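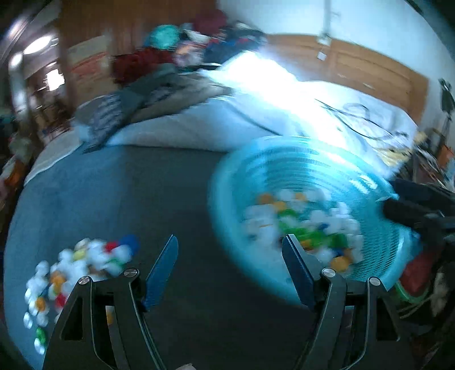 I started saving bottle caps in December and now I can't stop! The white ones win by a mile (milk, mostly), so a good orange or green one makes my morning. I tip a heap onto the table after brekkie, sort by colour, and whatever I've done goes back in the basket. My neighbours on Ledon Street leave bags at the gate – one had 803 in it, and yes, I counted. Give them a soak first, or you'll smell it by lunch.

Comments (2)

Mine live in an ice cream tub. Need a basket!

Do you keep the metal ones too?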